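Hanging and lighting a juried show – speaker notes
Oľga Murín, Bednárik Gallery, Feb 11, 2024
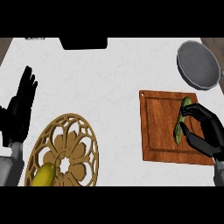

Title slide. Rendered view: white countertop with grey veining, a robotic hand at each side.

We use cookies to remember your preferences and measure traffic. By continuing to browse you accept our cookie policy. Accept | Settings

Slide 2. Scope
Covers the period from the end of judging to the opening. Does not cover entry forms, jury selection or sales. Those are in Mireille Bouvier's session after the break.
Working case is last April's Preklow open show. 778 entries on paper, canvas and panel. Jury cut was done by the time my team got the list.

Slide 3. The list
One spreadsheet, one owner. For us that was Tatu Kaijage.
Columns: catalog number, artist, title, medium, height, width, depth, weight, hanging hardware, wall.
Height means outside of frame. Artists often give the sheet size or image size. Measure again at intake and overwrite the entry form figure.
Do not sort by artist once wall numbers are assigned. Sort by wall, then position.

Slide 4. Hardware
D-rings and coated wire for anything on canvas. Sawtooth hangers are refused at intake, and the entry rules say so.
Heavy work goes on two separate hooks, no wire. Check the level from the top rail of the frame.
Unframed works on paper: hinged to backing board with wheat paste and Japanese tissue. No tape. Pause here, there is usually a question about linen tape.

Slide 5. Centerline
Pick one centerline and keep it for the whole room. Ours is 58 inches from the floor.
Formula on slide: centerline, plus half the frame height, minus the drop from the top of the frame to the taut wire. The result is the hook height.
Work the 30-inch example aloud. Half is 15, the drop is 4, so the hook goes at 69.
Double rows: treat the pair and the gap as a single block and center the block.

Slide 6. Spacing
Start with the two end works on each wall, then the middle one, then fill in. Small prints can sit closer together than large oils. The gap should be the same along a row, even when the frames are different widths.
Award winners stay where they are in the layout. Ribbons go on the label – never on the frame or glazing.

Slide 7. Lighting
Aim at 30 degrees from vertical. Steeper gives frame shadow, shallower gives glare on glass.
50 lux for watercolor, pastel and most prints. 200 for oils and acrylics. Take the reading at the surface of the work, meter facing out.
Tatiana Matoušek has the meter for anyone who wants to try it at the break.

Slide 8. Labels
Right side, lower corner, same height along each wall. Medium is worded as on the list. Proof against the spreadsheet with two people, one reading aloud.
Four labels were wrong at Preklow, all of them late title changes. Title changes now close at intake.

Slide 9. Contacts
Layout template: ask Tassanee Thepsuriya at the front desk.
Questions, 10 minutes.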